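Ticket 193 - Hot water runs cold partway through shower
Site: Pondale, unit 6
Opened by: tenant
Assigned to: Jelle Wuyts
Status: Monitoring

Reported fault
Tenant states the shower starts at normal temperature and drops to lukewarm within a few minutes. Kitchen tap is also affected, but less so. The fault began in August and is worse in the mornings. No error light on the tank and no water on the floor.

First visit, 7:40 a.m.
Tank is a 200 litre electric unit with two elements. Breaker was on and had not tripped. Upper thermostat clicked over normally when turned up and down. Supply voltage at the upper terminals was fine. With the upper section satisfied, there was voltage at the lower element but no current draw. Isolated the power, disconnected the lower element and tested it for resistance - open circuit. Upper element tested within range.

This matches the complaint. Only the top portion of the tank is being heated, so the first few minutes are hot and the rest is not.
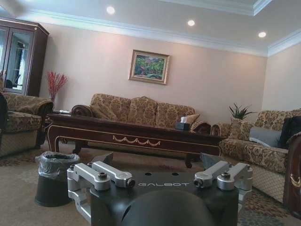 Parts
Ordered a replacement lower element and gasket through Grimbridge. Their counter had the screw-in type but in the wrong wattage, so it was sent back and the correct one came from the Siliņa depot.

Second visit, Saturday
Drained the tank. A fair amount of scale came out with the last of the water and the drain valve clogged twice. Flushed until the outlet ran clear. Fitted the new element and gasket, refilled, bled air at the kitchen tap, then restored power. Lower element now drawing current. No leak at the gasket after an hour.

Tenant update
Two showers back to back without a drop in temperature. Kitchen tap normal.

Outstanding
Anode rod not checked - the head is seized and needs a longer breaker bar. Raised separately under the Atik maintenance list. Leave this ticket open until the gasket has been rechecked.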